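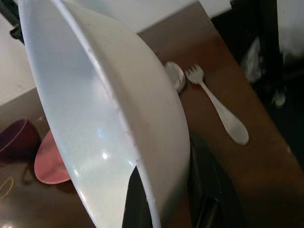 Film Night at Home: Tips for the Kitchen and the Sofa

If you've got a shelf of horror films you keep meaning to get through (director's cuts, extended cuts, the lot), a proper film night is the way to do it! We've been running ours since December in a very ordinary living room in Movthorpe, and these are the things that have made the biggest difference.

Popcorn in a pan

Use your widest lidded pan with 2 tablespoons of sunflower oil and 3 test kernels. When all three have popped, tip in the rest, lid on, and shake every few seconds. Tilt the lid a crack to let the steam out, or you'll get chewy popcorn. Take it off the heat when the pops slow right down - there are always a few stragglers, so keep that lid on a bit longer.

Grind the salt finer

Ordinary table salt slides straight to the bottom. Give it a go in a pestle and mortar first and it clings beautifully. Smoked paprika works the same way, and so does icing sugar with a pinch of cinnamon (lovely with anything from the eighties).

Put out the bowls before the film

One big bowl for the table and a small one each. Rustling bags during a quiet, creepy bit will ruin it for everybody. Have a spare for the unpopped kernels too.

Butter on a bowl or a cushion

Wash greasy bowls in hot water with plenty of washing-up liquid, and do it the same night if you can face it. For cushions, scrape off what you can, dust the mark with cornflour and leave it until morning, then brush it away. I've saved the same cushion twice!

Getting the room dark

Lamps behind the telly are kinder on the eyes than total blackness. For street light coming round the curtains, a strip of stick-on Velcro down each side of the window does wonders. We did the whole front room in one afternoon.

Looking after your discs

Wipe from the middle straight out to the edge with a soft, dry cloth, never round and round. Store them upright, away from the radiator. If a disc skips, clean it before you blame the player - mine was a thumbprint, right over the best scene in the film.

Next time: hot chocolate for a crowd, and what to do with leftover nachos.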